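Widari Teleoperation Guide
Section 6. Recording a Surface-Wiping Task
Applies to Jamum humanoid units with two arms. Revised April 2025.

6.1 Purpose

This section describes how an operator demonstrates a wiping task to the robot by remote control. A demonstration is a single recorded run, from the start command to the stop command. Operators must complete Section 5 (Arm Calibration and Hand Control) before proceeding.

6.2 Preparing the Work Area

1. Clear the floor between the robot and the fixture to be wiped. Mats and loose items must be removed.

2. Route all cables behind the robot. Leave enough slack for the robot to turn at the waist without pulling on a connector.

3. Position the robot so that the nearest edge of the fixture is within reach of the working arm with the elbow slightly bent.

4. Select a soft cloth in a color that contrasts with the surface. Dark cloths are recommended for white ceramic.

5. Confirm that the floor supervisor can see the robot and can reach the stop button at all times.

CAUTION: Do not run water during a demonstration. The hands of the Jamum unit are not sealed against moisture.

6.3 Grasping the Cloth

1. Open the gripper fully and bring it to the cloth from above.

2. Close the gripper slowly until the force reading is steady. The default grip limit is 158 and should not be raised for cloth.

3. Lift the cloth clear of the surface and check the head view. Enough fabric must extend past the fingers to keep metal from touching the fixture.

4. If the cloth slips, release it and begin again. Do not attempt to correct a poor grasp while recording.

6.4 Wiping the Rim of a Washbasin

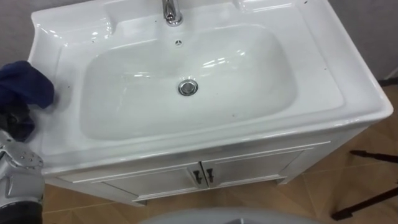
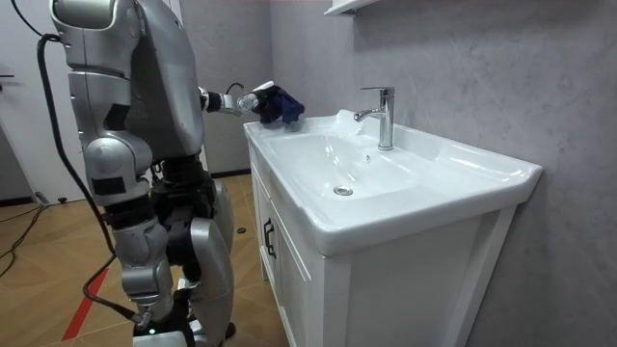 1. Start the recording and wait for the tone.

2. Lower the cloth onto the rim until light contact is reported. Contact force is shown in the lower bar of the Widari console.

3. Move along the rim in one direction with slow, even strokes. Lift the cloth at the end of each stroke and return through the air — do not drag it back.

4. Reduce speed near the faucet. The wrist must stay clear of the lever and spout.

5. Raise the arm, return to the rest position and stop the recording.

NOTE: Operators often look only at the head view. The side view gives a better sense of the distance between the forearm and the fixture and should be kept open on the second screen.

CAUTION: If the robot leans toward the fixture or shifts a foot without a command, release both hand controls and call for a stop.

6.5 Reviewing and Labeling

Play back each run at normal speed before saving it. Reject any run in which the cloth was dropped, the console lost its connection, or a person entered the work area. Accepted runs are labeled with the fixture type, the working arm and the operator number. A complete set for one fixture contains 152 accepted runs.

Rejected runs are kept in the Barero folder until November and must not be deleted by the operator. Cloth replacement is covered in Section 7.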